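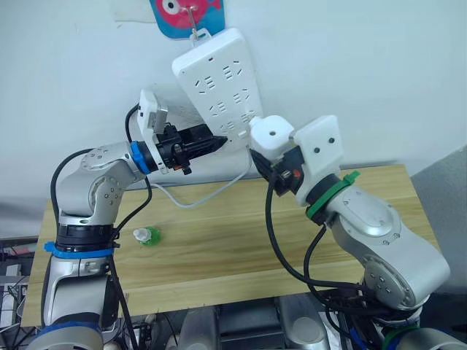
Padosard is a two-armed bench robot built in a shared workshop in Fladdale, and I'm one of the people who built it, so forgive me if this entry wanders a bit. It started in August as a single arm that Huệ Đoàn wanted for holding boards while she soldered. Laurențiu Toma had a second arm at home, half put together, and once the two were bolted to the same base there was no going back (I did try to argue for a smaller table).

Name

The name comes from the label on the box the first motors were stored in, with half the letters rubbed off. We tried calling it Achari for a while, but that was already the name of our laser cutter and people kept booking the wrong thing.

Construction

Both arms are chains of metal links with round caps over the joints. The coloured rings at the wrists are blue on the left and green on the right, and I'd recommend doing this to anybody building a pair! Before we had them I spent a whole evening tuning the wrong arm. The green one is held on with a zip tie, which I keep meaning to trim.

The housing on the right gripper is 3D printed. Huệ drew it, and it went through three versions before the cable could leave the back without getting pinched. The motor software is called Jetell, written by Laurențiu and me, mostly by Laurențiu. It does 51 position updates a second, a silly number, but going faster made the elbows buzz.

Cables were the worst of it by a long way. Ours hang in big loops so the wrists can turn all the way, and every so often one gets hooked round something on the table and we have to stop and unpick it.

Tasks

Plugging in is the job we've put most hours into. One arm steadies the end of the power strip and the other pushes the plug home. The strip hangs from a hook on the wall, so it swings if it's pushed off centre, and that makes the whole thing far harder than doing it flat on the bench. I still think it's the better test. Laurențiu would like to screw the strip down.

The other regular job is the bottle and dowel. A wooden rod has to stand upright in the neck of a green bottle, with a finger coming down on either side.

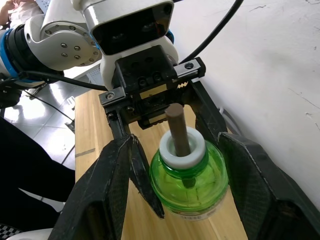 Gripper fingers spread on either side of the bottle, with the dowel standing in its neck.

The fingers are long and get wide at the ends, handy for gripping but a pain when you're trying to see past them. Huệ wants to make a slimmer pair next. There are two sets of spare jaws in the drawer under the bench, and the older set doesn't fit the present rail, so please check before swapping.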